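Week two with the Wumetti arm kit on my kitchen table. Several of you asked for a review. Two of you asked if I was okay. Thread.

Basics first. You rent it by the month from a shop in Fastville. You get the arm, a gripper with two sets of fingers, a wrist camera, a clamp, and a subscription to the skill library, currently 33 skills. I have made 8 of them work. I am told this is a good score for a beginner.

Setup took an evening. The guide says "clamp to any sturdy surface" and my table had always believed itself to be one. We have since added a board.

The rental is no 2,000 dollars to buy outright, I'll give it that. It's 500 a month though, and if you can do arithmetic you have already spotted the trouble with month five.

Teaching it a new task goes like so. You hold the arm, walk it through the motion, press save, do it again from a slightly different spot, press save, and repeat until the app's progress ring closes. Then it goes off and thinks. Then it does the thing, or it does a thing.

My first lesson was "pick up a cup." Easy, I thought, I've been doing this since childhood. I had not noticed how much of it is done with the elbow. The arm's elbow is in a different place than mine and it resents the comparison.

I moved on to round stuff, which the skill library calls "cylindrical grasp (beta)." Please note the (beta). I didn't. 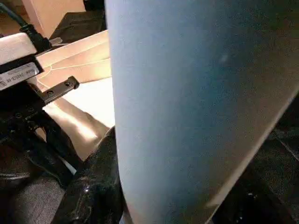
The default grip force is set for something a lot tougher than what I keep in my kitchen. There's a slider for it, three menus down, under Comfort. Why Comfort? Whose?

Called support about the slider. Got Abdelkrim Chraibi, who was patient and fast and said "oh, Comfort, yes" in the tone of a man who has lost that argument in a meeting. He moved me to the slow profile and told me to retrain from scratch. Annoying advice. Good advice.

Slow profile is the one to use, by the way. It closes at the speed of a bank vault and I've stopped flinching. If you rent one of these, switch it on before you do anything else and ignore the app when it asks if you'd like to go back to Standard. It will ask daily.

Things I like: the fingers swap without tools. The stop button is big and works every time (I've checked more than I meant to). The app tells you in plain words why it gave up, e.g. "I could not find the edge." Same, buddy.

Things I don't: the fan. The cable clips, which let go if you look at them. The update on Sat 21 March that renamed every skill I'd saved to "Untitled."

For comparison, Yareli Bañuelos over in Billville has had the Yeh kit since winter and let me try hers. Stiffer arm, quieter, and the software looks like tax filing. Hers has never asked how she's feeling about Standard mode. She also can't get it to open a drawer, so we're even.

Who's it for? If you teach, or you build things and want to try an idea before buying real hardware, one month is money fairly spent. If you want help with the dishes – I mean, look at your own hands. They're right there and the subscription's paid up.

I'm keeping it through April because I want the drawer before Yareli gets it. Will post if either of us does.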